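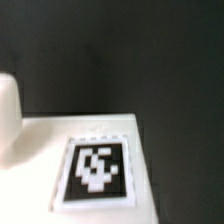

The tag on the white block, seen from the wrist camera.

Wrist camera tag faults - your questions, my answers

By the Clivoston workshop desk
Updated July

Print this page | E-mail this page

I've been getting the same handful of questions since the arm on our Riquelme bench drove its fingers into the top of a block, so I've put them all in one spot. If yours isn't covered, e-mail me and I'll add it when I get a minute.

What went wrong?

The arm finds the block by reading the square black and white tag on top, then works out where to go from there. One afternoon it read the tag fine, decided the block was further away than it really was, and kept coming down. The fingers hit the top face and the arm pushed until the force limit tripped. No one was hurt - the gate was shut and I was at the desk - but we cracked a fingertip and I said a few things I won't type here.

So the camera misread the tag?

Nope, and that's what threw me for a whole morning! The ID came back right every single time. It was the distance that was off. The software needs to be told how big the tag is, and it had been told the wrong size. Our settings file said 40 mm, measured across the black square. Someone (fine, me) had reprinted the sheet with "fit to page" ticked, and the new tags came out 2 mm smaller. A smaller tag looks like a tag that's further off, so the arm thought it had room to spare.

Is the dashed line part of the tag?

No. On ours the faint grey dashes are out at the edge of the white margin, and they don't count for anything when you're measuring. I've had two people e-mail me sizes taken from dash to dash, which makes the tag come out far too big. Put your ruler or calipers on the black square, outside edge to outside edge, and leave the white alone.

Can I trim the white margin off to make it neater?

Please don't. The detector looks for a dark square against something light, and the margin gives it that. You might get away with it on a pale block like ours, but move the same tag onto a dark fixture and it'll drop out on you. Leave a good band of white all the way around.

Could a shadow set off the same fault?

Not the same one, but shadows are worth a look. The rounded white bit at the left of my photo throws a soft grey shadow across the top of the block. It isn't a problem where it is. When a hard shadow edge runs across the tag itself, I've had the detection flicker in and out, and then the arm stops and sulks. Annoying, but it does stop. Glare is the other one. Matte paper has been much kinder to me than gloss.

What did you change?

I reprinted the sheet at 100 per cent and measured every tag before it went on. I also moved to a slow approach, so now the arm halts above the block, takes 9 readings and compares them before it's allowed any lower. If the height doesn't agree with what we've entered for that fixture, it backs off and throws a fault. I wish I'd had that in from the start.

Would the 9 readings have caught it on their own?

No! All nine would've agreed with each other and all nine would've been wrong. It's the check against the fixture height that does the work. The repeats are only there to weed out flicker.

We use the Stivora controller. Where's the tag size setting?

Ours is in the vision settings, under the marker entry, and it takes metres. Have another look at your decimal point while you're in there. After you save, restart the vision service or it'll hang on to the old number. I lost a good hour to that.

Mine's already hit something. What should I do first?

Hit the stop and leave it stopped. Don't jog the arm up while it's still pressing, as the joints can let go of that load all at once. Keep hands out of the cell until the power's isolated, then check the fingers, the wrist mount and the camera bracket for movement. If the bracket has shifted even slightly, redo the camera calibration before you run anything. I skipped that step the first time and spent the rest of the day chasing a second fault that I'd made for myself.

Is the Wirimlow cell affected too?

It had tags from the same bad sheet, so yes. They've been swapped over and measured, and the slow approach goes on there next.

Print this page | E-mail this page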